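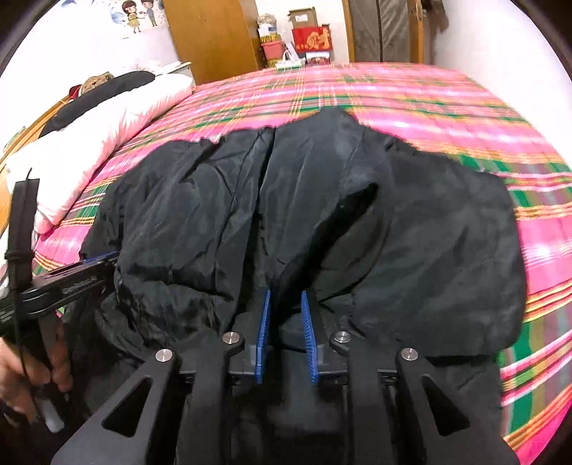 Folding a puffy winter jacket on the bed, it never stays flat

Posted in: Closets and Bedrooms

regula_k
Hello to all. I have a question which is maybe very simple for you. I have a black padded jacket, long, with a shiny outside, and each year when the cold is finished I try to fold it on the bed and put it in the drawer under the bed. I fold the sleeves in, I fold the bottom up, I press with my two hands, and when I turn to take the next thing it is open again. The drawer is 58 cm wide and I must put there also two sweaters and the blanket of my son. Last March I gave up and the jacket was hanging behind the door the whole summer. How do you do it, please? I don't want to buy many things.

tovar_leo
Hi Regula. Don't fold it, roll it. Close the zipper completely, put the jacket with the face down, sleeves to the middle of the back, and roll slowly from the bottom to the neck. If there is a hood, turn it inside out over the roll and it holds everything together. I do mine like this and it becomes the size of a small pillow.

Mapleweg
I agree with rolling but from the neck to the bottom, not the other way. The air has to go out somewhere and the bottom is the open side. With the zipper closed and the roll starting at the bottom you are pushing the air into the collar, and it stays there.

tovar_leo
Mapleweg, if you start at the neck, where do you put the hood? It ends in the middle of the roll and makes a big ball.

Mapleweg
I fold the hood down flat first. Mine comes off with snaps, so maybe this is why I never have the ball.

pinkteapot
I bought the Flindlow vacuum bags for this. The jacket went as thin as a magazine and I was very happy. In autumn I opened it and it had creases everywhere and it didn't look warm anymore. I put it in the dryer on low with two tennis balls and it came back, mostly. One line across the back is still there. So I would not do it with a jacket that you like.

regula_k
Thank you, so many answers already! I tried the roll of Leopoldo this evening. It works until I let go. The fabric is so slippery that it slides on the sheet, and the roll goes to one side like a cone. Is there a trick for this?

tovar_leo
Do you have a rougher blanket? Put it under. On a smooth sheet it is more difficult. And kneel on the bed, so that you push from above and don't pull from the side.

Mapleweg
Also a strap. An old belt from a bathrobe is enough. Put it on the bed before the jacket, roll, tie at the end. Not very tight.

hannes_b
I read here about rolls and bags and I must say I am against all of this. A padded jacket should hang. If it is compressed for six months, the filling makes lumps in the corners of the seams, and then you shake and shake. A wide hanger, a cotton cover, finished. I have one from Cimer which I have been hanging like this for nine winters.

pinkteapot
Not everybody has a place to hang, Hannes. She wrote that it was behind the door all summer.

hannes_b
Yes, and behind the door is not a bad place.

regula_k
My door doesn't close well when the jacket is there, this is the problem :) But I understand what you say about the filling. Mine is synthetic, it says 100% polyester on the label. Is it the same as with feathers?

hannes_b
Synthetic is worse, in my opinion. Down comes back when you shake it, but synthetic stays flat if it was pressed too long.

Mapleweg
Pressed in a vacuum bag, yes. In a soft roll I don't believe it. My daughter's coat is also polyester and I roll it every spring.

regula_k
So, here is what I did. I put the wool blanket under it, closed the zipper, folded the hood flat, and rolled from the neck as Mapleweg said. Sorry Leopoldo! The belt of my bathrobe goes around it two times. It lies in the drawer next to the sweaters, and the blanket of my son went on top of the closet. I did it on 10/01/2019, because we are still wearing the other coats, and I will look in a few weeks if there are lumps.

tovar_leo
No problem, I am not offended. Take the belt a little looser than you think.

hannes_b
Please write what you find when you open it.

Related topics
Cotton covers for coats, where to buy
Kurup drawer boxes under a low bed
How to wash a padded jacket at home
Breltine hangers, wide or narrow?

Search the forum Enter keyword Go

Contact | Forum rules | Copyright Closets and Bedrooms | Back to top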